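Slide 4. Why we stopped booking hour-long meetings

Start with the January numbers. The Orstead office had 23 standing meetings on the calendar. Most were set for an hour by default, and people filled the hour.

Explain the change: the default went to 25 minutes. Anyone could still book an hour, but they had to write an agenda first. Give them a moment to read the agenda template on the slide.

Mention the pushback. The Zotar team said their design reviews would suffer. We let them keep the longer slot for 6 weeks and then asked again. They had cut it themselves.
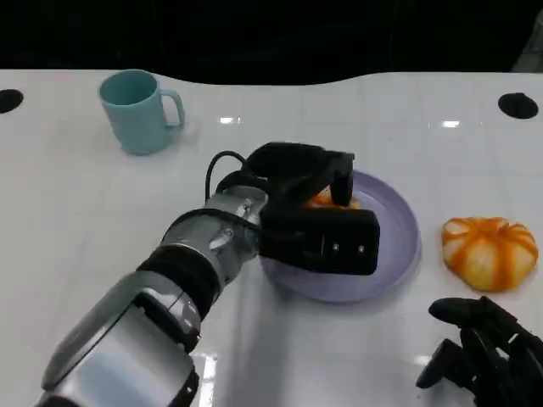
Slide 5. What went wrong

Status updates moved to email, and the emails got long. One ran to 2000 words. We now ask for three lines: done, next, stuck.

New hires missed the chatting before and after meetings. Jornatstead added a weekly coffee with no agenda. Attendance is optional. Say that we don't have good data on this yet.

Slide 6. Try it yourself

Pick one recurring meeting. Cancel it for a month. If people ask for it back, bring it back at half the length.

Stop here for questions, 12 minutes. Handouts are by the door.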